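I met Venla Toivonen in the back of a bakery in Dernent, where she had picked the table closest to the door. Old habit, she told me. She spent 27 years reporting on governments that fell, or nearly fell, or fell and came back under another name, and she still likes to know where the exit is.

She retired in December and says she's bad at it. "I wake up at five and check whether anybody's been arrested," she said, laughing into her coffee. "Then I do the crossword."

I wanted to hear about the night the cabinet resigned, the story that made her name, and she got to it eventually (we did the bakery's cinnamon rolls first, at length). She was a junior at the Vunell wire desk, alone with Niilo Hyvönen, the night editor. A call came in at 2 in the morning from a man who wouldn't say who he was.

"He said the prime minister had signed the letter and was already in the car. That was all. Niilo looked at me and said, 'Do you believe him?' And I did, but I couldn't have told you why."

They didn't run it. They spent two hours calling ministers' homes, waking up spouses and one very angry teenager, until Marjatta Juntunen, then the deputy speaker, picked up and said she wouldn't deny it. Venla still remembers the exact wording. "She said, 'I'm not going to tell you to stop typing.' So I typed!"

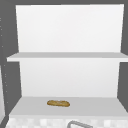 What came after was harder, she said. By noon there were 1,000 people outside parliament, and every rumor in the capital seemed to land on her desk — troops on the bridge, a closed airport, a president on a boat. Almost all of it was wrong. She kept the bad tips in a notebook and still has it.

I asked if she ever learned who called. She shook her head, then took a long time buttering a roll. "Niilo thought it was the driver. I think he was too well spoken for two in the morning, but what do I know about drivers?"

She has promised the notebook to her niece, who has just started on the politics desk and calls most evenings to complain about it.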